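Support > Manuals > Demport Shelf Heater > Section 2: Mounting and first run

Print this page | E-mail this page

2. Mounting and first run

Read all of it before you drill. Takes 20 minutes if the wall is sound, longer on old plaster.

1. Turn off power to the room at the panel. Check with a tester.
2. Hold the bracket to the wall, level it, mark both holes. Keep 21 inches clear above — more if there are curtains.
3. Drill. Anchors in, flush with the wall.
4. Screw the bracket on. Snug, don't crank it, the tabs bend.
5. Hang the heater from the top lip, then push the bottom in untill it clicks.

CAUTION: Never mount over a bathtub or sink. Never under an outlet.

Note for Giretti bracket owners: old bracket fits, but use the new screws. Old ones are too short.
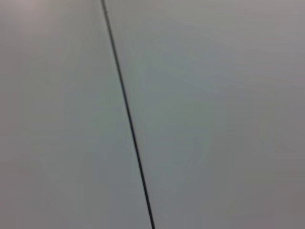

6. Power back on. Plug straight into the wall. No extension cords, no power strips.
7. Set the dial to 2 and leave it for one full cycle. Some smell on first run is normal. Open a window.
8. Smell still there after 2 hours — switch off, unplug, call the Stodville service desk. Ask for Declan Kerslake, or leave a message. Desk is closed Wednesday.

CAUTION: Let it cool completely before you take it off the wall. The back plate stays hot longer then the front.

Note: the timer loses its setting after a power cut. Reset it, see Section 4.

Section checked by Mulugeta Tamiru, December.

Related items
Section 3: Dial and thermostat
Section 4: Setting the timer
Magaña wall anchors: which size
Replacing the dust filter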